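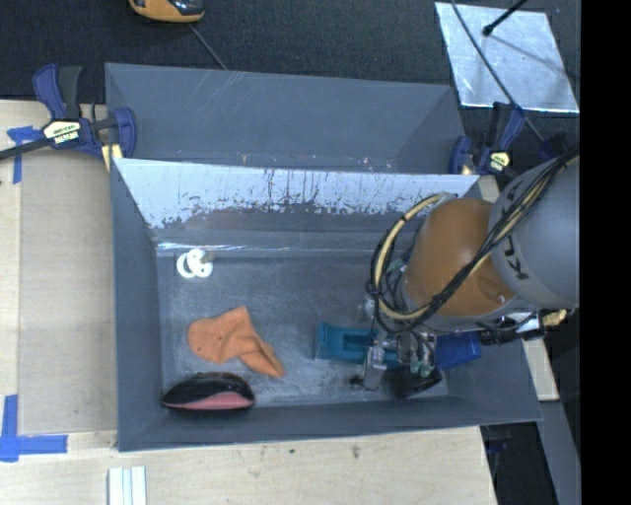
Every home has a bin of things that belong in no other bin, one Plundberg customer wrote to us in May, and hers had an orange cloth in it that she had been meaning to fold since the clocks changed. We have kept the letter. It says more about our trade than our own brochure does, and it is shorter.

Trisard is pleased to announce the Drutik sorting service, open to households and small offices in Plundberg. Customers fill a grey open-topped bin with whatever has gathered in the hall, the shed or the bottom drawer. We collect it, sort it and bring it back in groups that make sense: cloths with cloths, rings with rings, and the teal plastic thing with the other plastic things until somebody remembers what it does.

A trial run by our Tai branch took in 696 objects over 12 weeks. Owners were able to name all but 11 of them. Those 11 are on a shelf by the front desk and may be claimed without embarrassment.

Each booking covers 2 bins. The bins do get scuffed, and we have stopped polishing them. Food, paint and live animals are not accepted, the last following an incident with a tortoise.

Bookings are taken at the Plundberg counter until noon.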